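Home Archive About Contact

The Gronow guest residence in Rultville began moving its linen work to automated handling in February. Staff who once folded through a full shift now guide and check. Of the 70 employees consulted, most asked first about hours, and the residence has confirmed that none will be reduced.
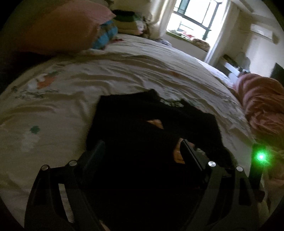 Bedroom work with the hand-held gripper, dark garment on a printed sheet.

Training under the Tanoli plan takes 6 sessions. Bed making remains a task for people, and duvets are still the hardest item to plan for. 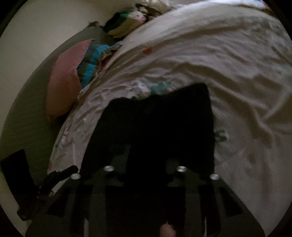
Vevesetti wrote in reply that the sessions were useful but that pay grades should reflect the new duties. The residence will review grades next.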